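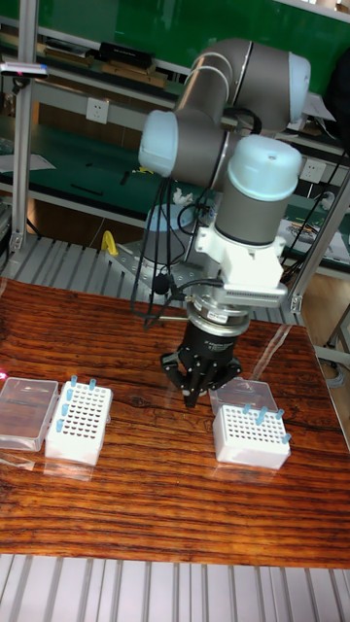
Gripper between the two racks, blue tips in both.

wkuipers
Posting from the bench at Trevcombe on a Saturday, which tells you how my week went. We're moving blue tips between two white racks with a three-finger gripper, and the part driving me nuts is the planner. I've got Pultach (our in-house sampling planner) making a fresh path for every pick. Planning budget is 300 ms. Most of the time it's fine, and then every so often it swings the elbow way out to cross 13 cm of table. The tabletop is shiny too, so the depth image picks up ghost points under the racks and the planner thinks there's stuff down there to avoid. Has anybody tamed this without hard-coding everything?

Posted October 4, 2025 – 6 replies

rizal_ngau
Hard-code everything! Okay, half kidding. The racks don't move, do they? Then do free-space planning once, save the paths, and only compute the last straight bit down to the tip. I gave up on replanning every cycle back in February and I sleep better.

wkuipers
They do move, that's the trouble. People bump them, or set them down turned a bit. I re-detect rack pose before each pick and I really don't want to give that up.

sutrisno.s
I'd disagree with Rizal here. Cached paths are great until a lid is standing open where you didn't expect one, and clear lids are exactly what depth cameras miss. Put the lid in the planning scene as a box attached to the rack pose, padded generously. For the elbow thing, seed your IK with the current joint state and throw out any solution that flips the elbow. Don't let the sampler pick whichever goal config it likes.

wkuipers
Okay, the IK seeding was a big part of it. I was passing a random seed (yes, I know) and taking the first valid answer. With the current state as the seed, plus a joint-space distance cost, the big swings stopped in 900 simulated picks. Haven't run that many on the real arm, obviously. 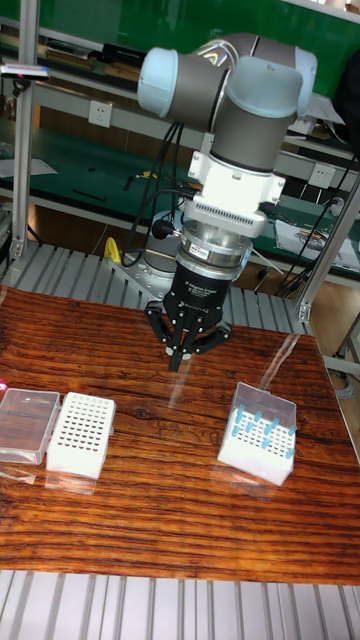
The ghost points are still with me though. I tried cropping the cloud at table height and that cleans up most of it, but the crop also eats the bottom of the rack, and then the pose fit slides a few millimeters. I can live with that for the rack body. For the holes, no way – the fingers come down off-center and one touches the neighbor first.

itarigan
Stop fitting the rack from depth. Find the grid of holes in the color image, solve for pose from the known spacing, and use the table plane as a constraint on height. We do it that way with Kusuma and shiny tables don't bother it much. Filled holes look different from empty ones, so mask those or your grid fit gets pulled around.

rizal_ngau
Still say a fixture would take ten minutes. Two corner stops screwed to the table and you can delete the whole pose node.

wkuipers
Rizal, I hear you, but the next job has different racks and I'd be back here asking the same thing. Izzati, trying the hole grid tonight. Do you refine per hole at all, or trust the grid all the way down?

itarigan
Trust the grid. Per-hole got noisy for us. If your hand-eye calibration is off you'll see the error grow toward one corner of the rack, so check that before you blame the fit.

24 likes · 3 shares

Related threads
Lisudon driver drops the gripper state after an e-stop
Padding for transparent objects – how much is too much?
Ikhsan Wattimena's notes on hand-eye calibration
Joint limits ignored on Cartesian moves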